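Registering a Team for the Kincaid Youth Soccer League

Registration for the fall season opens in July 2024. Clubs should complete the steps in the order given.

1. Sign in to the Rotlow portal with the club account and select "New team."

2. Enter the team name, age group and home field. Clubs that share the Firkila ground must enter the field number as well.

3. Add the head coach and up to 2 assistant coaches. Each must hold a current first aid certificate.

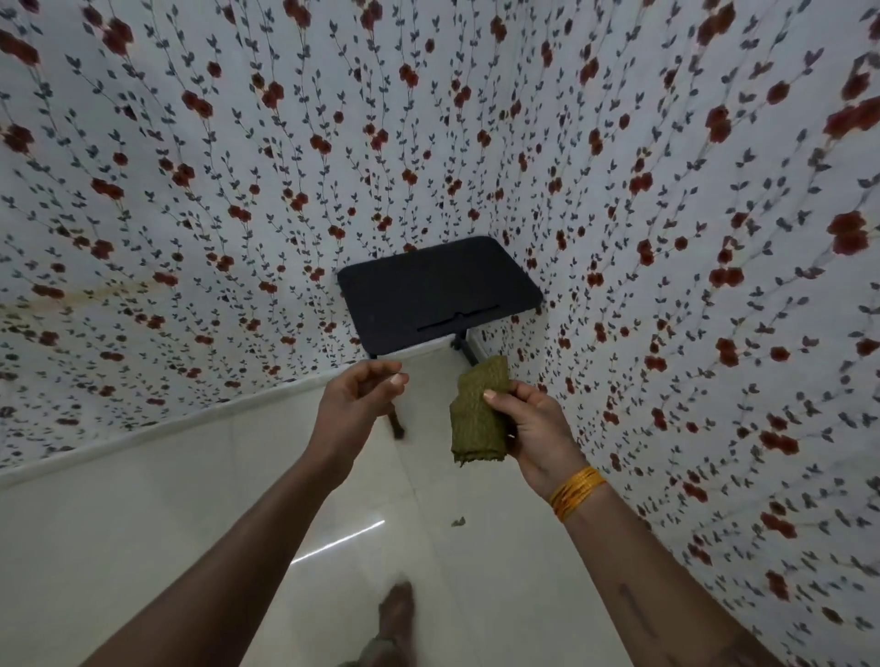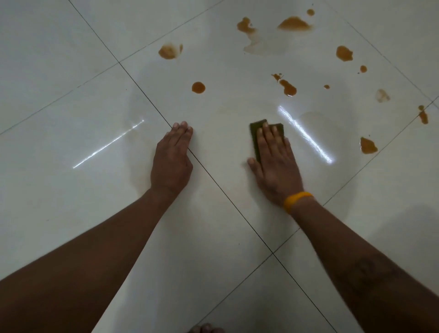 4. Upload the player list. A team must register at least 5 players before the form can be saved, and each player needs a signed parent consent form.

5. Pay the team fee of $192. Payment is accepted by card or bank transfer.

The league office reviews each entry within 3 working days. Player transfers between clubs are handled on a separate form and close in March.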